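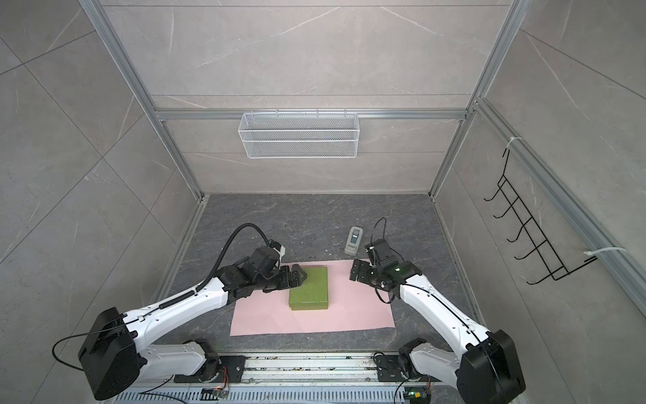 White wire mesh basket against light gray wall tile

RELATIA HOUSING COOPERATIVE
Minutes of the Regular Meeting of the Board of Directors
19 March 2018
Community Room, Torkine Building, Grornport

Call to Order
The meeting was called to order by the President, Leonardo Tedesco. The Secretary confirmed that notice had been properly given and that a quorum was present. The Building Manager attended for all items except the closed session. Sixteen residents were in attendance.

Approval of Agenda
The agenda was approved with one change. The item on guest parking was moved ahead of the manager's report at the request of a resident who had to leave early.

Approval of Minutes
The minutes of the February meeting were presented. A correction was made to the item on hallway lighting, which should have stated that the fixtures on the garden side were to be replaced before those on the street side. The minutes were approved as corrected.

Guest Parking
The Board heard comments on the use of guest spaces by residents with second vehicles. Several speakers reported that visitors had been parking along the fire lane on weekends. The Building Manager noted that the present rule allows a guest pass to be renewed without limit. One director proposed that passes be issued for a fixed period and carry the unit number. Another objected to printing the unit number on a pass displayed in a windshield.
Moved and seconded that the Building Manager prepare a revised guest pass rule, without unit numbers, for review at the next meeting. Motion carried.

Manager's Report
The report was received in writing. The following points were discussed.
The drain at the foot of the rear steps was cleared following the February storms. Water has continued to collect there after heavy rain, and the Building Manager has asked for the line to be inspected.
The front entry door is again failing to latch in cold weather. Residents are asked to pull the door closed behind them until the closer is adjusted.
Complaints were received concerning noise from the recycling room late at night. New hours have been posted on the door.

Shared Laundry and Storage Rooms
The Building Manager presented the proposal from Negri for renovation of the shared laundry room and the adjoining storage room. The proposal covers new wall finish, replacement of the utility sink, new lighting and open shelving. Work would be carried out one room at a time so that some washing machines remain in service throughout.
The results of the resident survey were reviewed. Of the households that replied, 75 percent supported the renovation and 65 percent preferred a light wall color. Written comments asked most often for better lighting and for a place to set down detergent while loading.
Discussion followed on the choice of wall finish. Two directors favored tile for ease of cleaning. The Vice President asked that painted board be priced as well, in view of the other repairs expected this year. A resident asked whether the storage room would be locked during the work. The Building Manager replied that it would be, and that stored items would need to be removed in advance. Unlabeled items have been a difficulty in the past, and the Board agreed that a written notice should go to every household before anything is moved.
Moved and seconded that the Negri proposal be accepted in principle, subject to a revised price showing tile and painted board separately. Motion carried, with the Vice President abstaining.

Garden Beds
Three beds along the south fence are available for the coming season. Assignments will be made in order of application. A request to keep the hose connected overnight was declined.

Resident Comments
A resident asked that the notice board in the lobby be cleared of expired notices. The Secretary will see to this. Another resident thanked the Building Manager for the prompt response to a leak on the upper floor.

Closed Session
The Board met in closed session to consider a matter concerning an overdue account. No vote was taken. The open meeting then resumed.

Adjournment
There being no further business, the meeting was adjourned. The date of the next meeting will be posted in the lobby.

Respectfully submitted,
Secretary, Board of Directors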